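Notebook, gripper project, student bench: soft objects, wrist camera view
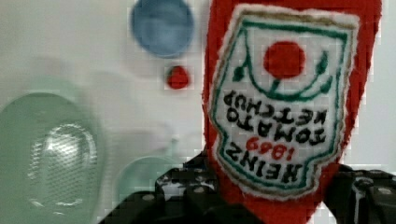
Brultside, January

Started 14.10, finished when the room was needed. Nnamdi Odukoya on the teleop leader, me on the log. Object for this block is the plush ketchup bottle (Heinz, keystone label). The pale green container and the blue disc were left on the table as clutter. Same white surface as before.

Aim: get clean demonstrations of a two-finger grasp on something that deforms, then compare with the rigid objects from the autumn term. The competition sheet allows soft items in round 2, so we need this working before the Ivham heat.

Grasp with the bottle inverted. Fingers close on it from either side, label towards the wrist camera. In this pose the lettering is upside down in the camera view and the plush takes up the right half of the image, with both ends of the bottle outside it. Consequences for the detector:

– It has been relying on the cap to decide which way up the bottle is. With no cap in view it has to use the label. The red circle and green vine come at the top of the label when inverted, the maker's name at the narrow lower end. That should be enough, but the current training set has very few inverted examples.

– The left finger is slightly blurred and the studs on it give small bright spots. Masking the fingers with a fixed polygon is the simplest fix. Okafor mount drawing has the finger outlines; scale from there.

– Small red dot next to the bottle. The colour threshold is likely to pick it up as a second piece of the same object. Add a minimum area before the contour step.

– Compression is bad along the red edge, blocky enough to upset the outline fit. Check the stream setting on the Dritano board, which was left on the low bandwidth profile from the open evening. Do not tune the edge filter until that is changed.

Width reading: the plush gives under load, so the finger gap at contact and the finger gap at full grip are different numbers and the log only keeps the last one. I have added a column for first contact. Encoder count at full grip on the last run was 956. No first contact value for that run, the column did not exist yet.

Force limit stays at 4 in the config. Nnamdi wanted it lower for soft items. I would leave it alone until we have both gap values, otherwise we change two things at once and cannot say which one mattered.

Episode 13 has a bad timestamp – the logger was restarted halfway through. Excluded from the set, file kept.

Next session:
Stream profile, then repeat the inverted grasp.
Upright grasp, same bottle, label to camera.
Finger mask into the preprocessing script (Nnamdi).
Ask whether the round 2 objects are placed by the judges or by the team. The rules can be read either way.
Spare USB lead, the short one is loose at the connector.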